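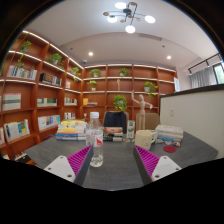
Can I move my crypto from an exchange to my own wallet without paying a fortune in fees? Pick a cheap network, send a small test amount first, and move the rest once the test shows up.

I moved nearly 400 dollars' worth of a stablecoin off Gazi in October, and I was so nervous I made tea twice. You'll want your wallet set up before you start. I use Vorkeo, but any wallet that supports your coin will do. Write the recovery phrase on paper (please don't take a screenshot!) and put it somewhere you'll remember.

Now open the wallet, hit Receive, and copy the address. Don't type it out. Paste it into the withdrawal page on the exchange and compare the first and last six characters.

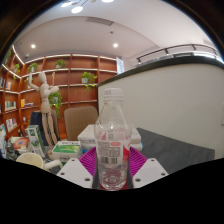 Next comes the network menu, and this is the bit that trips people up. The network on the exchange has to match one your wallet accepts for that coin. My friend Rezaul Selvanayagam picked the wrong one and spent 17 days emailing support to get his money back.

Send a small amount first, whatever the minimum is. Mine was 35 dollars and it landed before I'd found my glasses. Check the balance in the wallet, then go back and send the rest to the same address. Some exchanges hold bigger withdrawals for review, and on Gazi anything over 1,000 dollars gets an extra email check, so keep your inbox open.

Save the transaction ID when you're done. You'll want it at tax time.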